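Club notes, October

We spent most of this month on the bottle task for Dreris, the grasping project our club took on this year. The rules are simple. Pick the bottle up by the body, lift it clear of the coaster, and set it back down on the coaster upright. We log every attempt, good or bad, and we are at 555 so far. The goal is 750 before winter break.

My own runs have been slow. I come in too high and the fingers land on the shoulder, where the bottle narrows. Lining up lower, level with the yellow wrapper, is what I'm practicing now.
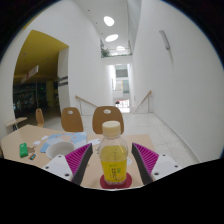 Marcus Sorensen commented that he would close the fingers more slowly and leave the approach alone, and that 100 runs at one speed would tell us more than another week of mixing them. I'm starting on those next.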